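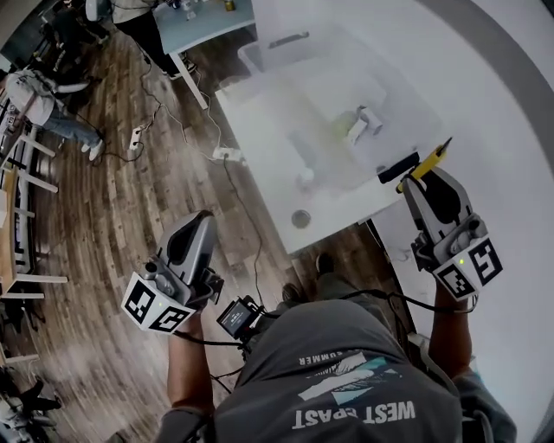
A mesa limpa é uma superstição

Tenho 52 anos e sempre desconfiei de quem trabalha numa mesa vazia. Onde estão as canetas dessa gente? Numa gaveta, respondem-me, com o orgulho de quem esconde um parente.

A minha colega Unnur Damgaard converteu-se em junho. Comprou um organizador da Plandard, com divisórias para tudo, e passou a arrumar a secretária antes de sair. Demora quase 59 minutos, entre decidir se o marcador amarelo é material de escrita ou de sublinhar e procurar a tampa, que, para efeitos de catálogo, conta como peça à parte.

Eu defendo a beira da mesa. É lá que a mão chega primeiro e é lá que as coisas úteis acabam por viver, lado a lado, sem etiqueta. Sim, caem. Apanham-se. Uma caneta que cai ao chão duas vezes por dia é uma caneta que não se perde, ao passo que as da gaveta da Unnur só reaparecem já secas, no meio de clipes e de pilhas suspeitas.

Admito um limite: objetos de bico afiado pedem algum respeito, e a ponta fica virada para longe de quem se senta. O resto é decoração. Em 2026 ainda há quem me ofereça copos para lápis pelo Natal. Tenho dois, e ambos servem para guardar moedas.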